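The Cutting Table, Finished at Last
Oct 8, 2021
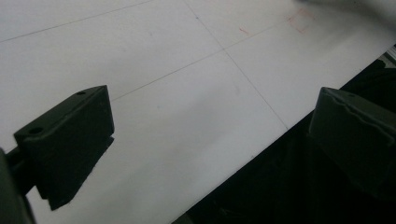
Thin grey lines on white, two of them crossing near the middle, with a little red square and a short red tick up towards the far side.

Do you really need a grid on a work surface? I'd say you do if you cut fabric or paper more than once a month, as it saves reaching for the big ruler every five minutes and your corners come out much squarer.

I've been promising you a proper look at the sewing room for ages, and I'm sorry it's taken so long! I started clearing it in April, when we'd just got back from Testcombe with a car full of boxes, and then the garden took over and the summer sort of went. Anyway, the room is nearly done and the white top is the bit I'm most pleased with.

I went for white in the end after dithering over a green one for weeks. Green is kinder on the eyes, everyone tells me, but my room faces north and I wanted every scrap of light I could get. Pale cottons do vanish on it a bit — I keep a sheet of dark sugar paper handy for those.

The lines are very sparse on purpose. I had a small mat from the market in Gesbridge with a line every centimetre and it made me dizzy trying to follow one across. With big squares I can lay a length of cloth down, match the selvedge to a line and get on with it. If I want something finer I use my quilting ruler, which cost me 2 pounds in a charity shop and is still the best thing in the room.

I like red for my own marks so I don't muddle them with the grid. Go lightly is my advice, and try it on a corner first, as some red pens never come off (ask me about the ironing board cover). My next job is a set of curtains for the landing, in a Blackwood print with big blowsy leaves that I've been hoarding. The house was built in 1890 and there isn't a straight window in it, so I'm drawing everything out full size before I dare pick up the scissors.

Still to do: a shelf for the thread, a better lamp, and somewhere to put the 100 or more patterns currently living in the bath. I'll add more pictures when the shelf is up!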